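Grip width as a free label for cloth handling: some results

Apr 7, 2022

Siwan Gwynne asked me to write up the grip-width work before the Hurton meeting, so this post is mostly a tidied version of my notes. It assumes you have read the earlier posts on the handheld demonstrations, or at least know how the Pliltis dataset is laid out.

The question is narrow. When a person folds laundry with a pair of handheld grippers, we log the finger opening at every time step along with the wrist video. Until now the opening has only been used as an action target. The policy predicts it, the robot reproduces it, and otherwise it is ignored. Eylül Sarıgül suggested last June that the same signal should tell us when a grasp has gone wrong, with no hand labelling at all. If the fingers close past the thickness of the cloth they are supposed to be holding, the cloth has left.

The difficulty is that fabric has no fixed thickness. One layer of a T-shirt is close to zero at our encoder resolution. A gathered waistband is several times that, and it changes with grip force. A single threshold therefore fails on exactly the garments we care about.

Method

We segment each demonstration at the closing events, take the opening at the moment the fingers stop moving, and call that the settled width. From there we track the residual, meaning the current width minus the settled width, over a sliding window. A slow negative residual is compression or creep. A fast one that ends at the encoder floor is a loss. A small classifier takes the residual trace plus one wrist image from the settled moment and outputs held, slipping or lost.

The image matters more than I expected. On width alone the classifier confuses a single thin layer with an empty grasp, as the two traces are nearly the same. Elastic and ruched pieces cause the opposite problem: the bundle is thick, springs back, and gives a residual that wanders in both directions while the grasp is perfectly sound.
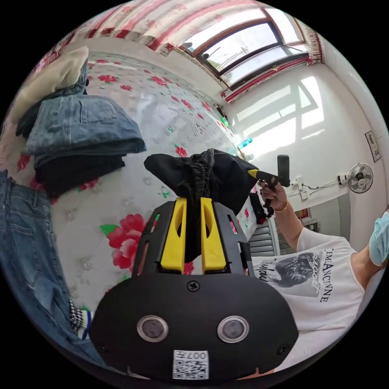

Results

The set is 1076 grasps, all from bedrooms and living rooms, none from the lab bench. We held out whole homes for testing, never single demonstrations. Agreement with Eylül's manual review was 85 per cent for the combined model and 80 per cent for width alone. That gap is modest overall, but most of it sits in the thin-layer grasps, where the width-only model is close to useless.

Remaining errors fall into 2 groups. The first is handover, when one gripper passes a garment to the other. Both hold it, the fabric goes taut, and the residual in the releasing hand looks like a slip for a few frames. We could mask those using the relative pose of the grippers, and I have a branch that does so, but the pose estimate drifts under strong window light and I don't trust it yet.

The second is denim. Seams catch on the edge of the finger and hold the opening wide after the rest of the cloth has slid out. The classifier says held. A reviewer looking only at the trace would say the same.

Use in training

Filtering the lost grasps out of the Sutherland subset before training gave a policy that re-opens and tries again less often. I read that with caution, as it may have learned to carry on without noticing a miss. The alternative is to keep the failures and condition on the label, which Siwan prefers and which is running now on the Clirkari machines.

I'll post the segmentation script once the path handling is fixed. The encoder calibration file is already in the shared folder, and anyone with data recorded under the old firmware should re-zero before comparing widths.

3 comments | 11 shares

Related posts
Encoder drift and what to do about it
Time alignment between two handheld grippers
Holding out homes, not episodes
Notes on wrist video under uneven light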